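Why Do Your Fingertips Wrinkle in the Bath?

Okay, hold up one of your hands. See those swirly lines on the tips of your fingers? Remember them, I'm coming back to those!

First, the wrinkles. I used to think my fingers soaked up bath water like a sponge and got too big for themselves (lots of grown-ups still think so). But doctors noticed something odd a long time ago. If the nerves in a finger are badly hurt, that finger often stays smooth in the water, even when the ones next to it go all pruney. So your nerves must be doing something, and they are! When your hand has been in water for a while, they send out a message, and the tiny blood vessels under your skin squeeze themselves narrower. The inside of your fingertip shrinks a bit, the skin on top doesn't, and it folds up. Hello, raisin fingers.

What are they for? Some scientists gave people wet marbles to move from one tub to another, and the people with wrinkly fingers were faster. The little valleys may help water run away, a bit like the grooves on a bike tire. Other scientists tried something similar and didn't find much difference, so they're still arguing about it.

Now the swirly lines. Those are called friction ridges, and you had them before you were born. They help your skin feel bumps and textures, and there are sweat pores all along them. A tiny bit of sweat makes your fingers grippier. A lot of sweat makes them slippery, which I found out on the monkey bars at Steinbach Park in July.

You can try this at home. Put 13 marbles in a bowl of water and time yourself moving them to a cup. Then soak your hands until they wrinkle and go again. I was 29 seconds with smooth fingers. I won't tell you my wrinkly time, because I want to hear yours first! 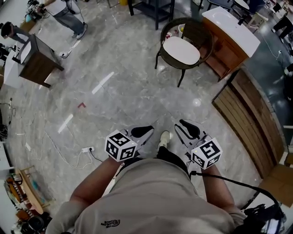

Hands at work, and two fingertip pads with a fine grid on them.

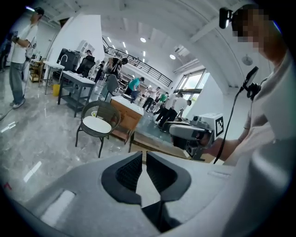 Clustine wrote in to ask why toes wrinkle too, when we hardly ever pick up marbles with our feet, and whether it might have helped people walk on wet rocks long ago.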